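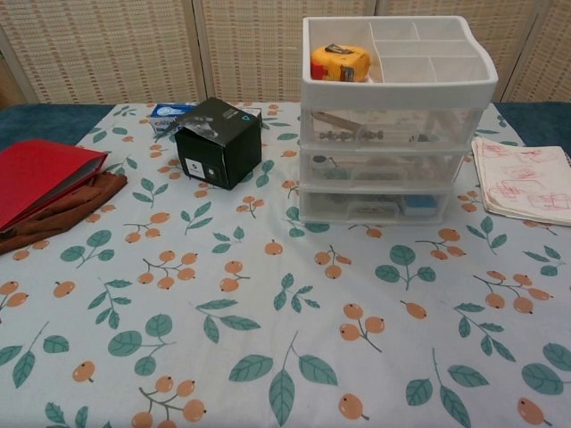
搬到这边一个多月了,书桌还是没有书桌。先拿吃饭的那张折叠桌顶着用,铺块布就算办公。布是六月买的,图案是橙色的小浆果,细细的棕色枝子,绿叶子,底色一点点发蓝的白。买的时候没量尺寸,回来一铺,后面两个角盖不住,露出底下深青色那层。算了,先这样。红色的文件夹放左手边,所有跟搬家有关的纸都往里塞,合同、收据、水电的单子,塞到合上要用点力气。后面那排编织的屏风是从旧家拖过来的,本来想扔,后来发现立在桌子后头正好,不然一抬头就是过道,心烦。

今天晚上打算把桌子这一块彻底弄完。说是一块,其实牵出来一大堆。先写下来,免得明天又忘了做到哪。

第一件,纸。红文件夹不能再塞了。按月份分还是按种类分,想了半天。以前在旧家是按月份,找东西的时候根本不记得是哪个月的,每次都从头翻。这回按种类。房子一类,水电电话一类,保修卡说明书一类,剩下的叫“不知道”。“不知道”现在最厚。里面有一张 Grirkbridge 搬家公司的单子,664 块,上面写的箱数跟我自己记的对不上,打过一次电话,对方说查一查再回,到现在也没回。先留着,钉在最上面。

还翻出来旧家最后一个月的煤气单,居然没交。明天一早去交,别忘了别忘了。

第二件,盒子。我有个毛病,买了东西盒子舍不得丢。黑的白的大的小的,总觉得万一要退呢,万一要寄呢。结果在旧家攒了一柜子,搬的时候一个个压扁,压到手疼。这次定个规矩,过了 15 天就扔,保修卡剪下来放文件夹。规矩定了,执行得怎么样再说。今天扔了一批,还有几个下不去手,方方正正的,盖子也好好的,装电池装回形针不是挺好。又留下了。唉。

第三件,抽屉柜。就是放桌面上那种小的,在 Gellden 买的,挑了两次才挑中。第一次看中一个高的,19 块,回家比划了一下,放桌上挡光,没要。后来换了矮的。抽屉浅,放笔和剪刀刚好,放胶带不行,胶带立着关不上,躺着又占地方。胶带现在没有家,轮流住各个地方,要用的时候永远找不着。有人有好办法请留言。真的,任何办法。

笔也清了一遍。每支在废纸上划一下,划不出来的扔。扔了一大把,剩下的也够写到明年了。有几支是 Barreto 文具店关门甩卖时候买的,那家店我很喜欢,老式的木头柜台,墨水一瓶瓶排着,问什么都肯拿出来给你试。现在那个门面改成卖手机的了。那几支笔写着不算顺,断断续续的,舍不得,又放回去了。

第四件,桌布的事再说两句,因为上次写搬家那篇底下有人问。我以前也觉得办公桌铺布很奇怪,容易皱,写字底下软。后来发现写字垫个本子就行了,皱了拿手抹两下。好处是桌子本身难看可以盖住,我这张折叠桌桌面上有个烫出来的白印子,上个房客留下的,怎么擦都擦不掉,用牙膏也试过,白费劲。还有一点,东西放下去没声音,半夜整理不怕吵到楼下。坏处是洗。洗了以后好像缩了一点,也可能是我的错觉,反正角上盖不住这件事,我现在赖给洗衣机。

本来想再去买块大点的换上,去店里问,这个花没有了。有一款柠檬的,还有一款格子的,看了看都不想要。橙色浆果看着人精神一点,尤其阴天。那就不换了。改天找块颜色差不多的布,把两个角补一补,或者干脆拿东西压住,谁看得见。

第五件,屏风。编的那种,上面全是小方眼,灰都钻在眼里。吸尘器吸不动,湿布一擦灰变成泥,更糟。最后是拿旧的油漆刷子,干的,从上往下扫,扫一遍吸一遍地。弄了快一个钟头,腰酸。扫完的颜色比原来浅,一直以为它就是那个旧旧的颜色,原来是脏的,有点丢人。合页有一个松了,拧紧了,螺丝有点滑丝,不知道能撑多久。屏风底下垫了折起来的硬纸板,地不平,不垫会晃。

中间停下来吃了碗面。吃面没地方吃,因为吃饭的桌子就是这张桌子。端着碗站在窗边吃的。这个问题还是得解决,不能老这么着。

看中了 Jakotow 的一张书桌,浅色,带一层搁板,宽度放窗下正好。价钱还在犹豫,又要自己装,我一个人装东西的历史不太光彩,上回那个鞋架装完多出来三颗螺丝,到现在也没搞明白是哪儿的。而且送货要等 33 天。等得起,就是懒得天天惦记。先把尺寸抄在本子上,月底再去看一次,说不定打折。

没做完的,记在这儿:
煤气单
胶带
打电话催搬家公司
桌布补角
“不知道”那一叠,起码再分掉一半
买灯泡,台灯那个开始闪了

本来还想把线理一理,几根线在桌子底下缠成一团,看了一眼,又把桌布放下来了。改天吧。

十二点多了,垃圾袋还在门口,两大袋,明早上班顺手带下去。睡了。

2003年8月10日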